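Dishwashing by hand

Dishwashing is the cleaning of plates, bowls and cutlery after a meal. In the town of Plilley it was long done in two basins — one for washing, one for rinsing.
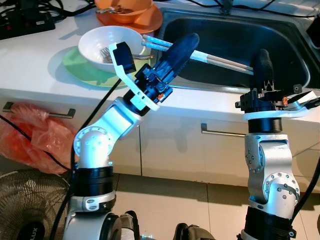 Glasses are usually washed first and greasy pans last, so the water stays clean for longer.

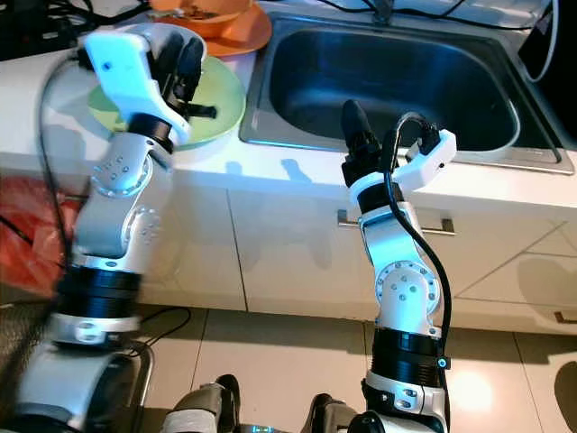

Why is warm water used?
Warm water softens fat, and the soap can then lift it more easily.

Dishes may be dried with a cloth or left on a rack.
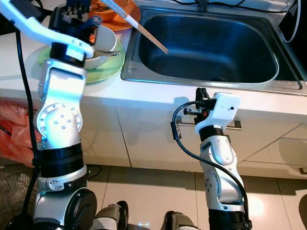
What was used before liquid soap?
Many homes used washing soda, sand or wood ash.

The writer Glenys Bellamy collected 18 household rules on the subject in Plilley — most of them concern the rinsing.

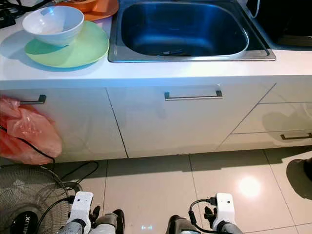 Plates and bowls beside a stainless steel sink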